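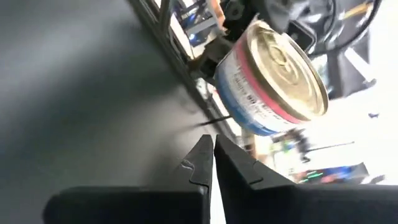 A short metal can, seen at a tilt.

Skillow, a tweak that adds per-app volume to the lock screen, left beta in December 2025. Its developer, who works alone under the Skerkemia name, said the rewrite took 31 builds. "Caputo was the hard part," the developer said of the settings library it relies on. Some 318 testers tried it first.

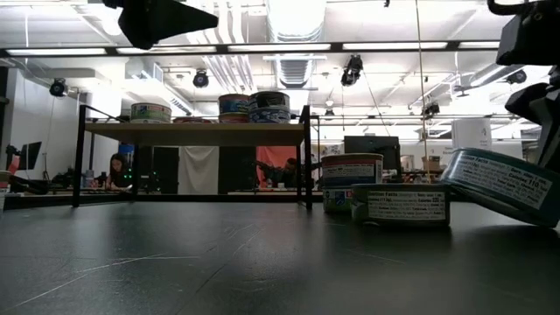

Will it work alongside Samer?
"Turn off Samer's volume module first. The rest of it can stay on."

A paid version is planned for May.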